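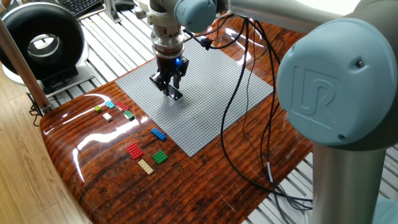 *A UR arm and gripper above a gray LEGO baseplate.*

# Riding along on the Moriarty: your questions

I get a lot of email about my trips as a passenger on the Moriarty, the little container ship Grirkatley runs between Mallen and Prerar. I've been aboard in good weather and in February, and I'd go again tomorrow, so take my enthusiasm with a grain of salt. I don't work for Grirkatley and I can't book you a cabin. Last updated 12 October 2018.

## Can regular people really just get on a cargo ship?

Yep! There are two passenger cabins on the Moriarty, one deck below the bridge, and you book them through the Grirkatley office in Mallen. Ask for Consuelo Huaranga. She handles passengers along with a pile of other things, so give her a few days before you write again. She'll want a copy of your passport, a doctor's note and a $200 deposit. The deposit comes off your fare, and you get it back if the company cancels (I've had that happen once, and the money showed up in two weeks).

## What does it cost?

I paid $700 one way last time, meals included. Annapurna Pisharody wrote to tell me she was quoted $800 for the bigger cabin, the one with the couch. I've slept in both and I'd save the money. The couch is bolted down in a spot where you can't see out the window.

## How long does it take?

The schedule says four days. Mine have been four, four, six and five. Cargo comes first, and if a crane is down at Prerar you'll sit at anchor looking at the town until it's fixed. Please don't book a flight home for the day you're supposed to arrive. Brendan Cullinane did that on the same trip as me and spent the whole last evening in the passageway trying to get a phone signal.

## Will I get seasick?

Maybe! I do, a little, usually on the first night out of Mallen when the ship turns and starts taking the swell on the side. What works for me is crackers, ginger tea and lying flat on my back. Take your pills before you sail, and take them with food – I've done it the other way and I don't recommend it. The cook keeps plain rice going all day when it's rough, and you can walk in and
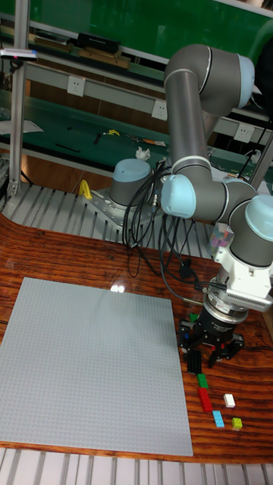 help yourself as long as you rinse your bowl and latch the cupboard after you. Latch everything, really. My first trip I left a drawer open and listened to it slide in and out until I finally got up at dawn and dealt with it.

## What's the food like?

Plain and plenty of it. Lunch is the big meal. If you're vegetarian, tell Consuelo when you book and then tell the cook again when you board. Bring your own coffee if you're picky. I'm picky.

## Can I go up on the bridge?

Usually, if you ask first. Captain Tudor Olteanu is happy to have company on the bridge once the ship is clear of the harbor. He does not want you there when the pilot's aboard, and he doesn't want you there in fog. Stand toward the back, keep your voice down, and don't set your cup on the chart table.

## How do they decide which container goes where?

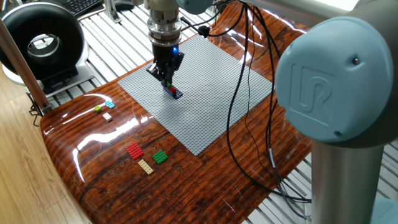 I love this question, and I pestered the chief mate, Leonora Abella, about it for most of an afternoon. Heavy boxes go low, anything with dangerous goods gets its own spot away from the living quarters, and whatever comes off first had better not be buried. She works it all out on a screen before loading starts, then changes it when a truck doesn't show. Look at the blue, red and green bricks stacked together under those gripper fingers: if the one you need is at the bottom, the others have to move before you can have it. Moving boxes just to reach another box costs crane time, and Leonora takes every extra lift a bit personally.

## How much luggage can I bring?

I've never seen anyone weigh a bag, but you're hauling it up the gangway yourself and it's steep. One soft duffel is plenty. Pack closed shoes with decent grip, a warm hat even in summer, and 15 more pages of book than you think you can read. There's a washing machine by the crew mess. Ask before you use it, because the crew coming off watch get first turn.

## Is there internet?

Not for passengers. You'll have a phone signal for an hour or so out of Mallen and then again when you can see Prerar.

## Can I bring my dog?

No. I asked.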